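Stop Buying Four Season Tents For Two Season Trips

Quick one today, got a bag to pack.

Every spring the same thing. Somebody new joins our walks, somebody who has slept outside maybe twice, and they show up with a mountaineering tent. Geodesic, snow skirts, the works. Then we walk 11 miles in May, in shirtsleeves, and they wake up with the inside of the fly dripping on thier face.

It's too much tent. You don't need it. Most of us never camp above the tree line and never will.

My own shelter is a Radley two-person. Single door, two poles, one vent at each end. Bought it used. The stitching on one guy point went last year and I sewed it back up with dental floss, holding fine. I've had it out in wind that flattened a Serkard dome three pitches over, and the reason was pegs. The dome had the skinny wire ones it came with. Soft ground, no chance.

So that's my argument. Spend less on the tent, more on pegs and the pad under you. A good pad changes the whole night. I'll take a cheap tent and a warm pad over the reverse any day of the week.

Adelmo Vitale told me I'm wrong about this and we went back and forth on it all the way down from the ridge. He says you buy for the worst night, not the average one. Fine. But my worst night in 40 trips was a bad pitch in a dip, with water running in under the groundsheet. No fabric rating saves you from camping in a puddle.

And weight. Carry the big tent up one real hill and tell me you still love it. The stores push the heavy stuff becuase it looks serious on the shelf. Hydrostatic head this, denier that. Ask them how it vents. Blank stare.

Rent first. Borrow. Sleep in the yard. Then go buy the small boring one and spend what's left on gas for the drive.

Comments open as usual, be nice.

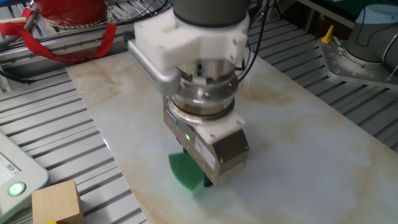
Joanne Ellwood: Agree on pegs, disagree on the rest. I camp in October with two kids and a dog and the small boring one would have us all soaked from touching the walls. Room matters too. Which pad are you using now, the Vidal? Mine went flat after one summer.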